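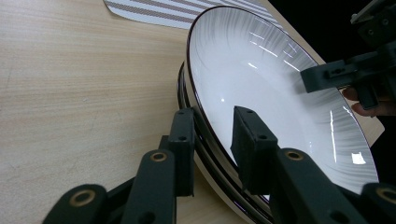
Mali Yorath said you should never stack good plates without a napkin between them, and she said it three times before I'd even gotten my coat off. Her mother had lost a whole set that way, apparently. Or chipped it. The story changed a little every time, and by the third version there was a cat in it.

I hadn't come to talk about napkins. I'd driven 80 miles to settle who was getting my Aunt Johanna's plates, which she had left in her will to "the girls," and which the girls (me, and my cousin Lowri, both of us well past fifty) had been not fighting over since the spring. We are very good at not fighting. We can do it for months. Lowri sends me a recipe and I know exactly what she means by it.

The plates were Gwilliam, the Navlow pattern, white with a dark rim and those thin gray lines that look like somebody brushed them on in a hurry before lunch. Aunt Johanna bought them with her first real paycheck and ate off them every day of her life. Toast, soup, sardines, everything. She said anybody who kept plates for company didn't think much of herself.

Mali had offered her place as neutral ground, so she'd put out her light wood table and a striped mat, and I have to say it looked nicer than it ever did at Johanna's, where you had to move the mail first.

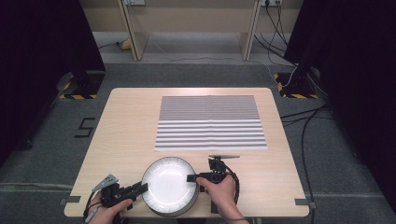
The table at Mali's, with the striped mat.

Lowri got there after me and kissed everybody and then stood looking at the plates with her purse still on her arm.

"They're smaller," she said.

"They're the same size they always were."

"I remember them bigger."

Well, so did I, but I wasn't going to tell her that! Mali went off to make coffee in the loud way people make coffee when they're listening. And Lowri told me she'd had them looked up. A man named Maximiliano Salinas, who had a booth at the antique mall in Kidano, had told her over 200 dollars for the lot, maybe more with the bowls.

"You want to sell them?" I said.

"No! I wanted to know what I was giving up."

I had to think about that one. I'd been lying in bed for weeks practicing a speech about how I was the one who drove Johanna to the eye doctor, and how I was the one who knew which plate she liked for eggs, and here was my cousin giving up a thing I hadn't asked for out loud yet. It's very annoying to be beaten to generosity. I said she should have them. She said no, I should. We went back and forth like two people at a door until Mali yelled from the kitchen that she'd take them herself if this kept up.

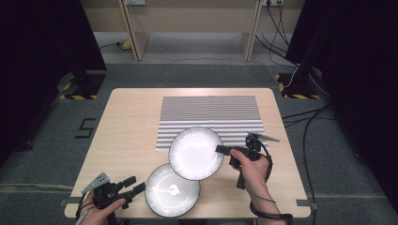 Splitting them was Mali's idea, and we both said it was terrible, you can't break up a set. Then Lowri picked one up anyway and put it down, and I put down another. We weren't dealing them out, exactly, we were just seeing what it felt like. Mine and hers ended up so close the rims were almost touching, with the far one half on the stripes and the near one on bare wood, and I knew right then that was how Johanna set the table when it was only her and one of us. She liked you near enough that she could steal your crusts.

"She stole your crusts too?" Lowri said.

"Every time."

"She told me I was the only one."

"She told me that!"

So then we were both crying, and Mali came in with the coffee and turned around and went back out again, and I thought better of her for it than I had all day.

We stacked them up again when we were done. No napkins.

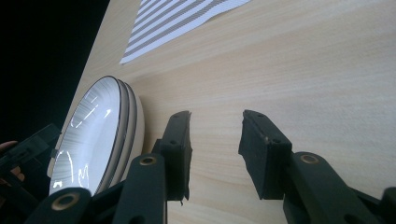 Johanna's plates, a little too near the edge for my liking.

I have them until September, and then Lowri comes and gets them, and after that we trade every time one of us visits. Which means we have to visit. I pointed this out to her on the porch and she said yes, she'd noticed, and did I still have her good casserole dish. I do. I've had it since 2011 and she can whistle for it.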